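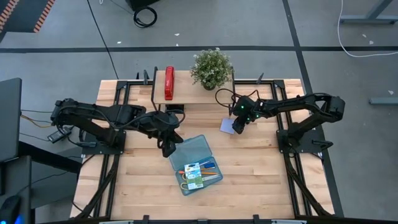
Progress report to the Horkier Fund, May 8, 2023

The Ellis reading program now has 239 children signed up. Eleri Kemeys trained 20 new tutors in March, and two have since dropped out. Sessions at the Zirnow branch run twice a week – attendance there is still lower than we planned. Book orders are on budget. The van repair was not, and we moved money from printing to pay for it. Gwawr Mathias will send the spring reading scores in June, along with the updated budget.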